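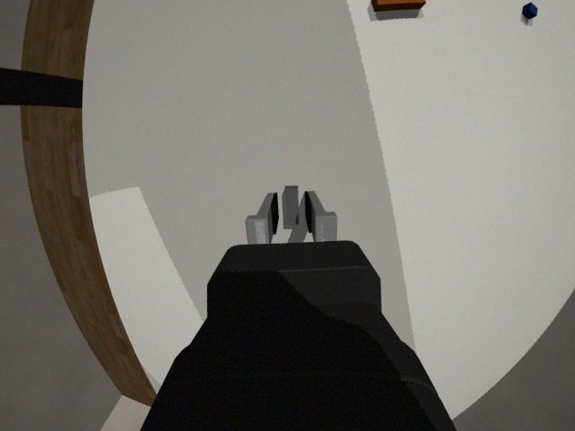
Clorari 2 review: a chore simulator for people with one computer and some patience

I bought Clorari because I wanted an answer to a question my wife keeps asking me, which is when something is going to pick up the toys in our house besides her. I write software for packing lines during the day, so I know what arms can do when every part shows up in the same spot. A living room is a different matter. Clorari is a program from a small company called Sirance that lets you try household chores with a simulated arm and gripper before you spend any money on metal.

A one-year license costs 135 dollars. That gets you the simulator, a library of nearly 2000 household objects, a set of furnished rooms, and a trained controller called Jibrin that you can use as it comes or retrain on your own chores. You need a decent graphics card. Mine is four years old and it ran fine with the shadows turned on, a bit choppy with more than one camera view open.

Installing it took most of an evening. The installer wanted a newer driver, then the newer driver wanted a restart, then the sample rooms downloaded to a folder the program wasn't looking in. The fix for that is on page 9 of the manual, under "Moving your library," where I would not have looked if I hadn't been reading the whole thing with my dinner.

What you do with it

You pick a room, put things in it, and write the chore in a plain sentence or two. "Put the gray block on the shelf." "Clear the table." Jibrin tries it, and you get a replay, a log and a score. You can watch from the room or from a camera mounted on the wrist. I ended up using the wrist view nearly all the time. From across the room a grasp looks fine right up until it fails, and from the wrist you can see that the block was going to catch one finger before the other.

I stuck to three chores for this review: picking a block up off a table, putting books back in a cubby shelf, and clearing small stuff off a rug. I let the whole set run overnight several times, until I had 3000 attempts logged.

Of those, 1951 finished with the object where it was supposed to be. That is a little under two out of three. Nearly all the good ones came from the block chore. A plain block on a flat table, with room on both sides for the fingers, is close to a solved problem, and I'd say the same about the real lines I work on. The fingers come down with a gap on each side, close, lift, and off it goes. Failures there were mostly blocks close to the rim of a round table, where the arm came in at an odd angle and pushed the thing over the side.

Books were worse. Jibrin can get hold of a book lying flat if some of it hangs over an edge. Standing books in a row gave it fits. It would grab two, or shove the whole row to the back of the cubby and then report the job done. The scoring caught this and the controller did not, and that gap bothers me more than the dropped books. A machine that knows it failed can ask for help.

The rug was the worst of the three. Small things on a patterned surface got missed altogether, and when the arm passed between the light and the rug its own shadow seemed to throw off the aim. I can't prove that last part. I ran the same layouts with shadows off and the misses went down, so I'm fairly comfortable saying it. 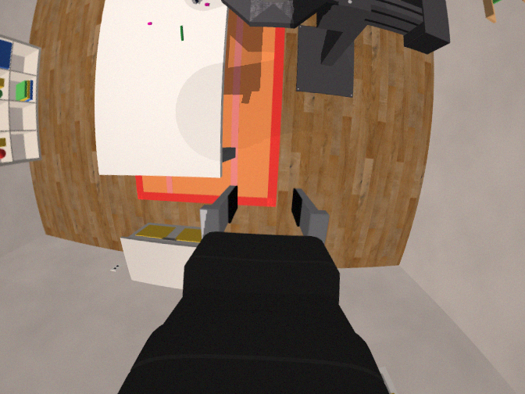
Speed is the other thing. A chore that takes a six-year-old ten seconds (on a good day) took the arm close to a minute, with a lot of hovering. You can raise the speed limit in the settings. I did, and it knocked over more than it picked up, so I put it back.

How it compares

Before this I used Zommont, which is free and has better physics for soft things. If laundry is your interest, stay with Zommont. Cloth in Clorari behaves like wet cardboard. But Zommont gives you an empty floor and expects you to build everything yourself, and I never got past a table and a chair. Clorari's rooms are ready to use and they are messy in about the right way, with furniture placed so the arm can't reach everything from one side.

I sent my logs to Primo Dal Bello, who used to run our test cell and now sets up arms for a furniture plant. He wrote back that the block numbers matched what he sees on the shop floor when parts come in loose on a tray, and that he wouldn't trust any of the rest until it had been tried on a real gripper with worn pads. The pads in Clorari never wear. They also never get dusty. There's a friction slider, and turning it down to a third of the default cost me a good share of my block grasps.

Complaints

The undo button only goes back one step. Moving a camera counts as a step.

The logs save to a format that my spreadsheet wouldn't open without a converter. Sirance support sent me the converter in a day, so it exists. It should be in the menu.

Object names are all over the place. There's a "box_small" that is larger than "box_med."

The chore sentences are pickier than the manual says. "Put away the books" worked. "Put the books away" sent the arm to its home position, where it stayed.

Is it worth buying

For a hobbyist or a teacher, yes, at 135 dollars. For a shop thinking about automating a bench job, it's a cheap way to find out which step is going to hurt, as long as somebody then checks that step with real parts. If you only want to know whether to wait for a robot to clean up after your kids, I can save you the money. It can do the blocks, slowly, if they're on the table. The rug is still ours, and the books go back on the shelf by hand.

I'll renew in January if they fix the book scoring. The update notes say they're working on it - they said that in the last version too.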